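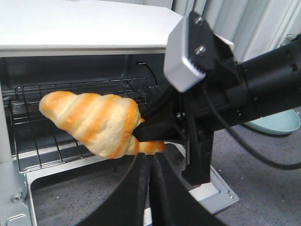
White toaster oven, door down, croissant at the rack.

How do I reheat a croissant without burning the stripes?
Mine go black on the ridges while the middle stays fridge-cold. I use a toaster oven and, apparently, no judgment.
Clulach58

Wongsuwan
300 degrees, 5 minutes, rack in the middle. Lay foil loosely over the top for the first half. Let it sit a minute before you bite, if you have that kind of character.

Tullness
Microwave. Done.

Comments
Woltum: Tullness, that's how you make a damp sock.
Clulach58: Foil worked. Ate two, for science.

Get our September tips roundup by email. No thanks
Contact us | © 2023 | Back to top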